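Plodwood Neighbors' Newsletter
14 June 2018

Do we need to pay for softer water?

By Karla Mendoza

By now most of you on the east side have had the flyer. It came through my door twice, once folded inside the pizza coupons, and it says that Plodwood water is "aggressively hard" and that a Neson softener will pay for itself before the kids are out of school. My kids are out of school already, so I suppose I have missed my chance.

I went to the presentation at the library anyway. The man from Neson was polite and had a good slide show. He put a few drops of something into a glass of tap water, shook it, and held it up so we could all look at the scum. Then he did the same with a glass of softened water and got a nice head of suds. Several people gasped. I would have been more impressed if the two glasses had held the same amount of soap, and when Ott Vasiliauskas asked about that from the back row he was told there would be time for questions later. There was not much time for questions later.

What I wanted to know was simple. How hard is our water, and how hard does it have to be before it does any harm? The slide had a bar chart with a red bar for us and a green bar for "ideal," and no numbers up the side. I asked for the numbers. I was given a second flyer.

So I called the water office, which anyone can do, and Svenja Brunner there read me our figure off last year's report. It is 7 grains per gallon. She described that as hard, toward the lower end of it, and said it has barely moved in the time she has worked there. She also said the office gets a run of calls each time a softener company comes through town. She would not tell me whether to buy one and I don't blame her.

Seven grains will leave a crust in your kettle. It will spot your glasses and make you use a bit more shampoo. I have lived with it for 39 years and the kettle gets vinegar when it looks bad. Whether that is worth $2000 plus salt is up to you, but I'd like people to decide with the number in front of them.

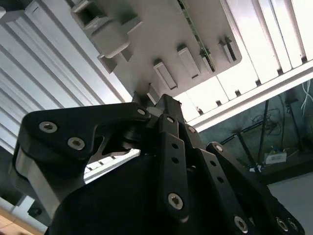 Hex-socket screws and black plates, with white overhead.

The other claim that bothered me is about water heaters. According to the flyer, scale "can cut the life of your heater in half." Can, under what conditions? How hard was the water, how hot was the tank, and did anybody ever flush it? I asked Teodoro Serrano, who has been putting in and pulling out heaters on this side of town longer than anyone I know. The ones he hauls away, he told me, have mostly rusted through at the bottom, and their owners had never once drained the sediment. He does sell softeners and he is not against them. He put one in for a family on Cuautle Road whose well water is far worse than anything that comes out of the town main, and he'd do it again. For a house on town water he would start with a garden hose and a free afternoon.

Montserrat Meléndez wrote to me with the other side of it, and in fairness I will pass it on. She had a softener put in two years ago — a Zotitz, bought used — and her daughter's dry skin cleared up that summer. She is happy with it and would not give it up. I am glad for them both. I would only point out that they changed laundry soap the same month, which she told me herself, and that one household's summer is not much to go on.

A few things to ask if a salesman does get as far as your kitchen. What is the hardness in grains, and who measured it? How much salt does the unit use in a month, and how much water goes down the drain each time it cleans itself? What does the contract say about canceling? The Neson one I was shown ran to 2 pages of small print, with the canceling part on the back, and it gives you until the end of July to claim the "early neighbor" discount. I have my doubts that the discount dies on August 1.

If you already own a softener and have kept your old bills, from before and after, I would like to see them. Drop copies in the newsletter box at the library. Bills only, please — I have plenty of flyers.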